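Week three with the arm

Quick one, on lunch, typing with one thumb.

So the arm is staying. They told us Thursday at the shift meeting, the trial is over and it's ours now, and there will be a second one at Tredden before summer. I work at the Ullholm site, returns sorting, for anyone new here. Stuff comes back from short-let flats and play centers and wherever, all mixed up, and we sort it so it can go home or go in the bin. Keys, toys, bits of nature that some kid clearly loved. It all goes on a tray and gets picked off the tray one thing at a time. Used to be me doing the picking. Now mostly it's me laying out the tray.

Which sounds like less work. Kind of is? My wrists are better, I'll say that straight off. I was doing 600 picks on a normal shift and 1073 on my worst one, the Monday after the holidays, and I went home and couldn't open a jar. Haven't had that since March.

But the day is a different shape now. Before, you got into a rhythm, radio on, hands going, head somewhere else. Now I spread things out so they aren't touching, step back, wait, watch. Then step in if it drops something or just hangs there thinking. You can't drift off. You also can't really chat because the second you turn round it'll want something. I'm more tired in the head and less in the arms. Not sure yet which I prefer.

Soft things are the trouble. Anything floppy, anything with a string on it. Hard blocks it does all day long, lovely. Keys so-so, they lie flat and it goes at them from a silly angle. Rope I don't even want to talk about. The software is called Cumo and the people at Hong who look after it are nice on the phone, they ask what went wrong and write it down, and then some weeks later it goes wrong a bit less. I've started keeping my own list in the back of my notebook. Up to 72 lines.

Money: same. Hours: same so far. There were six of us on the bench and now there's four, the other two moved to the loading side and one of them hates it. That's the part I keep chewing on. Everyone was told "no jobs lost" and ok, true, but a job you didn't pick isn't the same job. I said so in the meeting and got a nod and a leaflet.

Training was 60 minutes. An hour! For a thing that moves next to your hands. We asked for more and we're getting a second session, so definately worth asking if your place is getting one.

Also we lost the good stool. It was in the way of the cable. I want it back.

Right, back on in five, got the next tray to do.

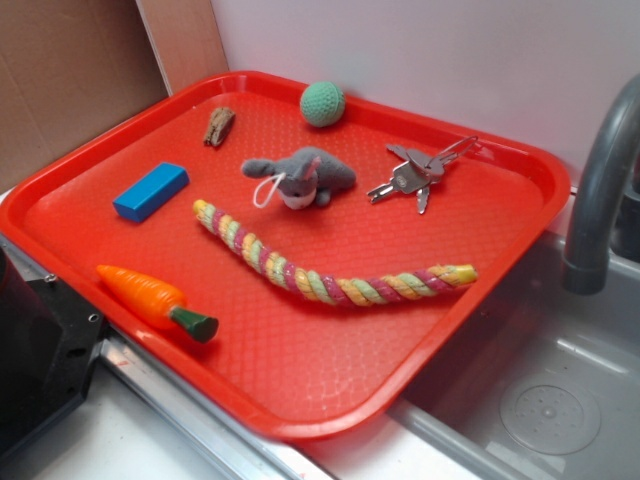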